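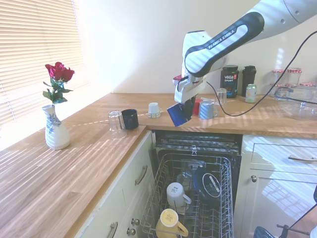 What must be settled before a shared kitchen protocol can be used to compare two manipulation systems?
The start state, the operator's permitted actions, and the rule for ending a trial must be written down before the first trial is run.

4.2 Operator rules and reset

The rules in this section apply to all 2,861 trials in the Prindumetti set and were adopted at both sites, Curbridge and Vandenberghe. They extend the draft by Henríquez and Segers, which fixed the object list but left the reset to the operator.

A trial starts with the dishwasher open and the arm at its rest pose. The operator may speak the task label and may press the stop. Touching an object, a rack or a cable ends the trial, and it is scored as an intervention. Trials stopped for force limits are scored separately and are kept in the released set. Figure 3 shows the fixed-camera view used when checking the start state.

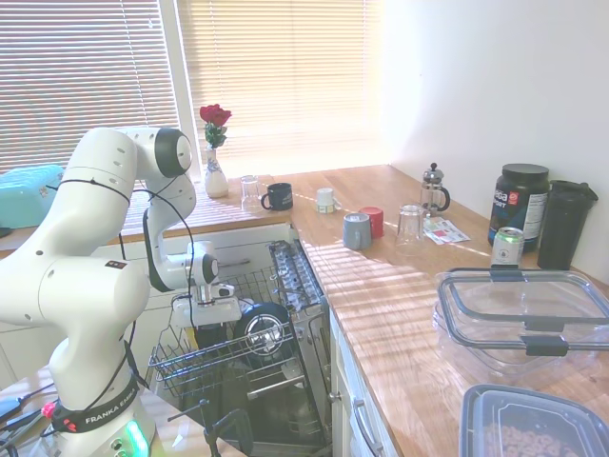 Figure 3. Robot arm over the open dishwasher, with mugs and glasses on the counter behind.

Blinds and room lights are not controlled. An earlier version of the rules required closed blinds, and 63 trials recorded under it are marked in the index. Lighting is logged as a free-text note at the start of each block. Blocks are limited to 900 seconds, after which the operator checks the clamp and the cable path before continuing.

Wrist views are reviewed apart from fixed views. A reviewer who has seen the fixed view tends to name objects that the wrist view alone does not support.

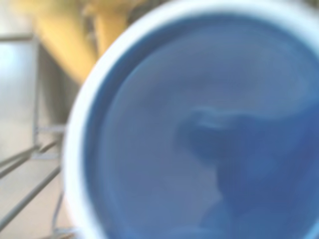 Reviewers therefore label wrist views first, and may enter "unknown" for any object whose outline is unclear. Saha and Leemans each labeled the same 2,000 clips in this order. Disagreements went to Verbeke, who saw both labels without the reviewers' names. An "unknown" entry was never replaced with a label taken from the fixed view; the two were stored as separate fields in Anine, our annotation tool.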